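Triltier strike hardship fund handbook, second edition
Reviewed by Anju Dixit, 15 Mar 2021

I was a shop steward at a bakery supplier for years, and I wish I'd had this book the first time we voted to walk out. It's a ring-bound guide to setting up and running a strike fund, written by Marcelle Baudry and Omprakash Pathak, and I loved it!

Chapter 2 goes straight to the money: who can sign checks, how to write a claim form people will fill in at the gate, what to do when a member's rent falls due before the first payout. The sample forms are short (one side of paper) and you can copy them as they are.
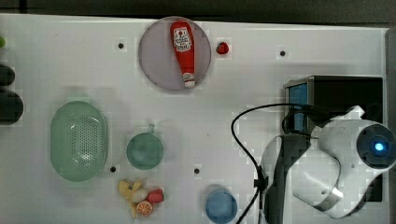
Ketchup bottle on a round plate.

My favorite part is the case study of the Urkeck depot drivers. They had 716 members, 300 of them part-time, and the big argument was over flat payments or payments by hours lost. The authors print both sides of it, temper and all, and then the wording the branch passed in May. I read it twice.

There's a good section on feeding a picket line too, with shopping lists and a rota for early shifts. 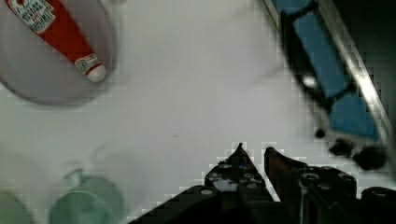
Another view of the ketchup, lying in the dish.

A few grumbles. The index is thin, and I hunted a long time for "agency workers" before finding them under "Other." The chapter on online donations also feels rushed next to the rest.

Still, at 40 dollars for a branch copy it's a bargain, and the rings mean it lies flat on a table while you're on the phone. 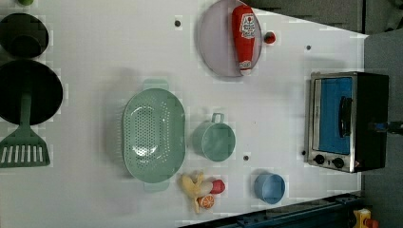

Chapter 7, on winding up a fund after the dispute, is the one I'd photocopy for every branch officer I know. It covers leftover money, late claims and the final report to members, with a sample letter you could send tomorrow.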